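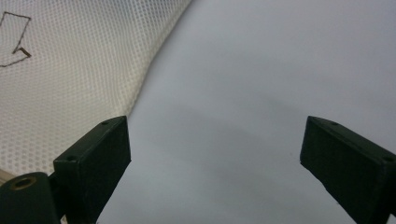 Re: [suppliers] Anyone heard back on the Ratari framework?

Hi all,

Yara Qaisi wrote:
> We sent our prequalification pack to Ratari in August and have had
> one automatic reply. Does anybody know if the pipeline maintenance
> lots are still going ahead, or have they been folded into the big
> contract with Erkinow? We are a small firm and can't keep a crew
> on standby for ever.

Yara, you're not alone! We went in for lots 2 and 3 and had the same automatic reply, then a long silence, then a phone call out of the blue asking for our welding certificates again (the very same ones, I checked). So somebody is reading the packs, even if they're taking their time over it.

What I was told on that call is that the lots are still separate. Erkinow has the main construction work and the pumping station at Yaman, but maintenance stays with Ratari and they want 11 firms on the approved list. Being on the list only lets you bid, mind you – there's no promised work, and the agreement itself isn't binding on either side. I had to read that clause twice.

The bit that worries me more is the bond. The draft terms ask for 2,000 a month per lot, held until the end of the term, and for a firm our size that hurts. Bakance told me they've asked for it to be paid in one go at award instead, and were waiting on an answer. If a few of us wrote in asking for the same thing it might carry more weight – I'm happy to draft something and pass it round.

Also, do ring the contracts desk and skip the portal. I left over a dozen messages on there and none of them ever got opened.

Has anyone had the revised terms yet? Mine still say May 2022 on the front page and I've a feeling there's a newer set doing the rounds.

Cheers,
Gwen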